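HSM 503 Household Textiles and Table Care
Handout 2: Cloths, Towels and Trays on Wood Surfaces

Prepared for the Gidilov short course. Bring this handout to the practical along with the fiber chart from Handout 1.

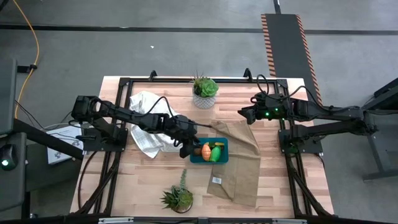 2.1 Scope

The previous handout dealt with fibers and washing temperatures. The present one covers the work surface itself and the textiles that rest on it between uses: drying towels, tray cloths, wiping cloths. Table linen for dining is treated separately in Handout 4.

2.2 The surface

Butcher-block tops are built from strips glued side by side. The strips may come from one species or several, and alternating pale and reddish strips are common where the maker wants a visible pattern. Different species take up moisture at different rates. A top that is wetted on one face only will cup toward the dry face, and the glue lines are where the first openings show.

Finishes fall into two groups. Penetrating finishes (mineral oil, oil and wax blends) are renewed by the user. Film finishes (varnish, lacquer) are not renewed in the same way and have to be sanded back once they are broken. Identify the finish before cleaning. Place a drop of water on an inconspicuous spot and wait ten minutes. A dark mark suggests bare wood or a worn oil finish. A standing bead suggests a sound finish of either kind, so the test does not separate the two groups.

2.3 Textiles left on the surface

A damp towel left in a heap holds water against the wood for hours. The outer folds dry first and the towel then feels dry to the hand while the layer in contact with the table is still wet. White and pale towels should be opened fully before they are judged dry. Check patterns, including faint gray ones, can hide early mildew spotting, and such towels should be inspected in daylight.

A flat cloth dries faster but covers more of the table. Khaki, brown and other dyed cloths carry a further risk of color transfer, mostly in the first few washes. Test by pressing a wet white swatch onto the hem for one minute. If the swatch picks up color, the cloth stays off oiled wood until it has been washed again.

Care labels should be left in place. Where a label is sewn near a corner, fold so that the label corner ends on the outside. It can then be read without opening the stack.

2.4 Trays

A shallow plastic tray keeps small items together and keeps drips off the wood. It also traps whatever lies under it. If a cloth is partly beneath the tray, lift the tray before moving the cloth - pulling the cloth drags the tray, and grit under the rim will scratch the finish.

In the practical, toy vegetables stand in for produce. They are used because they keep their shape and can be handled by every group in turn. Treat them as produce: long pieces laid along the tray, round pieces at one end, nothing above the rim.

2.5 Potted plants

Succulents need little water and suit a work table for that reason. The pot still needs a saucer or a cork disk if it has a drainage hole. Glazed pots without a hole can stand directly on the wood, but condensation may form under them in cold rooms. Keep the plant at the back of the table, clear of the folding area.

2.6 Order of work

Clear the tray to the side table first.
Lift and open all textiles. Sort damp from dry.
Wipe the top along the strips with a wrung-out cloth, then dry it at once.
Fold the dry textiles in thirds lengthwise, then in half.
Replace the tray on bare wood.

Damp items go to the rail, never back on the table. The rail in the Baxter room is short, so hang towels by the narrow edge.

2.7 Before the next session

Read the section on oil finishes in the Muvotard notes, pages 100 to 104. Write half a page on one wood surface at home: finish, condition, and which textiles are usually left on it. Sheets go in the tray outside room 747 by 4 p.m. Late sheets are accepted up to the start of the practical but will not be returned with comments.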